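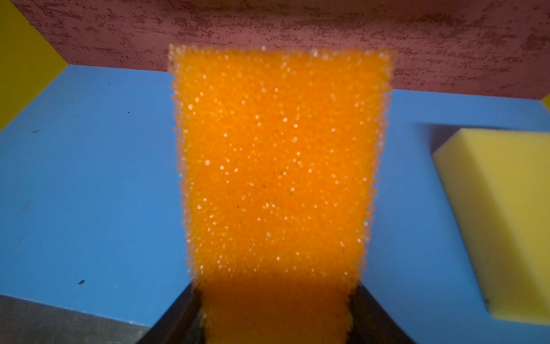
Der Greifer hält einen orangefarbenen Schwamm zwischen zwei Fingern.

Über uns

Pondau entwickelt und vermietet Greifersets für Labore, Hochschulen und kleinere Fertigungsbetriebe. Unser wichtigstes Produkt heißt Konanora: ein Zweifingergreifer mit Handgelenkkamera, Steuergerät und einem Koffer voller Übungsobjekte. Wer einen Roboterarm hat, kann das Set anschrauben und am selben Tag mit den ersten Aufgaben beginnen.

Gegründet wurde die Firma von Madalena Serrano und Jirayu Boonyarit. Beide hatten vorher Greifer für die Verpackungstechnik ausgelegt und sich dort vor allem mit Kartons und Flaschen beschäftigt. Weiche Gegenstände waren meist ausgeklammert - Schaumstoff, Tücher, Beutel. Damit fing Konanora an.

Was wir anbieten

Das Grundset enthält den Greifer, die Kamera, die Software und 40 Objekte, darunter Schwämme in verschiedenen Farben und Porengrößen. Die Finger lassen sich ohne Werkzeug wechseln. Die Greifkraft wird in 20 Stufen eingestellt, auch während einer laufenden Aufgabe. Das Bild der Kamera steht in der Software neben den Kraftwerten und kann mit ihnen zusammen gespeichert werden.

Mit der Erweiterung Skamska kommen 100 fertige Aufgaben dazu, vom einfachen Aufnehmen und Ablegen bis zum Sortieren. Sie ist auf Deutsch und Englisch erhältlich. Eine polnische Fassung bearbeitet Wanda Czerwiński, sie soll im August erscheinen.

Miete und Kauf

Die Sets können gekauft oder monatsweise gemietet werden. Bei der Miete fällt eine Kaution von 3000 Euro an. Verschleißteile wie Fingerauflagen und Schaumstoffe sind im Mietpreis enthalten. Reparaturen macht Santino Cisternas in unserer Werkstatt, für die Dauer der Reparatur stellen wir ein Ersatzgerät.

Schulungen leitet Celeste Cardoso. Sie finden bei uns oder beim Kunden statt und dauern zwei Tage. Für Anlagen mit mehreren Armen arbeiten wir mit dem Ingenieurbüro Vieira zusammen, das auch die Risikobeurteilung übernimmt.

Anfragen bitte über das Kontaktformular - mit Angabe des Armtyps und des Flanschmaßes.

Stand: 9. Juli 2021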